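Solstead Tidy Arm, long review (two months in)

Score: 59 out of 100. Might go up. Might not.

Right, quick one before work, been promising this for ages. Got the Tidy Arm in November, on the 77 day home trial from Kerthorpe. Trial's nearly up so I have to decide whether to keep it or box it back up. I've written this over three breakfasts so sorry if it jumps about.

What it is: an arm on a wheeled base, two-finger gripper, does "light household chores". Picks stuff up off the floor, puts it in a tub, wipes low surfaces, fetches. No stairs. No oven. Says it can load a dishwasher, more on that below.

Setup. Heavier than I expected, needed two of us to get it over the back step. Charging dock wants a clear bit of wall and ours is behind the door so that was the first row. App is fine. Asked me to make an account twice. The manual is mostly pictures of a very tidy flat with nobody living in it.

Teaching it the rooms took an evening. You mark out the zones on the floor, then drive it round slowly and give each zone a job. Kitchen end = wipe and pick up. Hall = shoes only. Took me three goes to get the hall right becuase it kept joining it onto the kitchen.

Picking things up. This is the good part. Socks, yes. Toy cars, yes. A wooden spoon, yes, every time. Left to itself for an hour it'll clear most of what the kids drop between the table and the back door and I do notice the difference at teatime. It's slow. A sock takes as long as it would take me to do the entire room, but I wasn't in the room, I was hanging washing, so who cares.

Thin flat things, forget it. Post, playing cards, a jigsaw piece lying flat. It pinches at them, gives up, backs off, has another go from the other side. I once watched it spend a whole kettle boil on a bus ticket.

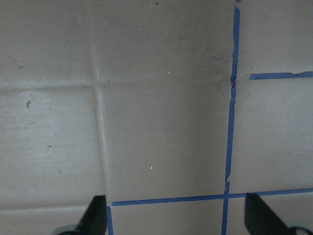
Crumbs are not its job either, which I hadn't clocked when I ordered. Anything smaller than a grape it leaves. So you still need the hoover, and you need to hoover AFTER it's been round, otherwise you're moving the same toy cars yourself. We've got a routine now. Arm goes first while I do packed lunches, then I hoover, then it docks.

Wiping. Hmm. It holds a cloth and goes back and forth. Fine on a clean-ish cupboard door. On dried porridge it just strokes it. There's a pressure setting, low and "firm", and firm is not firm. I'd say it saves me nothing here, I go over it all again.

Dishwasher. Mugs and plastic bowls on the bottom rack, OK. Plates it can do if they're stood up already and evenly spaced, and if they were stood up already they'd be in the dishwasher. Cutlery no. It put a saucepan in upside down on top of a glass, glass survived, I turned the dishwasher job off. To be fair they do call it a "preview" in the app. It says something else on the box.

Laundry. Will carry a small basket if the handles are stiff. Will not fold. Doesn't claim to. It does do a decent job of getting dirty clothes off the bedroom floor and into the tub, jeans included, though it drags them a bit.

Noise. Quieter than the hoover, louder than the fridge. Beeps when stuck. You can turn the beep down but not off, and it gets stuck under our bench most mornings, so there's that.

Battery. Good for a full morning of stop-start. They quote 97 minutes of "active" time, which I can't argue with as I've no idea what counts as active. Never run flat on me mid job.

The gripper pads wear. Mine were going shiny after a few weeks and it started dropping things, mostly spoons and anything with a glaze on it. Replacements come from Luvivport, easy to swap, one screw each side. Not cheap for what's basically a bit of rubber. Get a spare set with the first order, postage is a con otherwise.

I did also borrow a Pylypenko arm for a weekend to compare. Faster, much better with plates, hopeless on the floor, and it's fixed to a worktop so you're giving up the space where the toaster lives. Different sort of thing. If you've got a little workshop or you pack orders at home I'd look at that one instead, it'll move the same box from A to B all day and be happy. The Solstead is for mess.

So can it do the housework? No. It can do one chore properly, which is picking middling-size things up off a hard floor, and half of two or three others. That one chore happens to be the one I hate most so I'm softer on it than my other half, who thinks it's a very expensive dustpan.

Good: floor pick-up, battery, app mostly behaves, kids have started leaving stuff where it can reach
Bad: thin things, wiping, price of pads, the beep
Ugly: dishwasher mode

Keeping it? Leaning yes, if Kerthorpe will do the reduced price they had on last month. Have emailed. Will update when they reply.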